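Preguntas frecuentes – Drunora, mi planificador de agarres

¿Para qué sirve?
Para decidir dónde cierran los dedos antes de mover nada. Lo empecé en Sesdale y lo mantengo yo, con parches de Selim Değirmenci (¡gracias!).

¿Necesito GPU?
No. En mi portátil planifica en 39 ms, y con eso voy sobrado.

¿Por qué descarta fotogramas?
Porque si la nitidez baja de 50 no me fío de la pose. Puedes cambiarlo en la configuración – yo lo dejaría quieto hasta que tengas la calibración bien hecha.

¿Qué pinta tiene un fotograma de los que descarta?
Más o menos esta, con los dedos casi reconocibles y el fondo perdido:
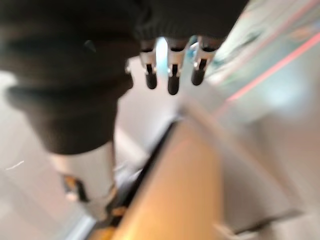

Tres dedos de punta negra bajo un puño de punto, con mucho desenfoque de movimiento.

¿Y si me los descarta todos?
Baja la velocidad de la muñeca y prueba otra vez. Si sigue igual, mándame el log, que desde la versión de septiembre guarda la nitidez de cada fotograma.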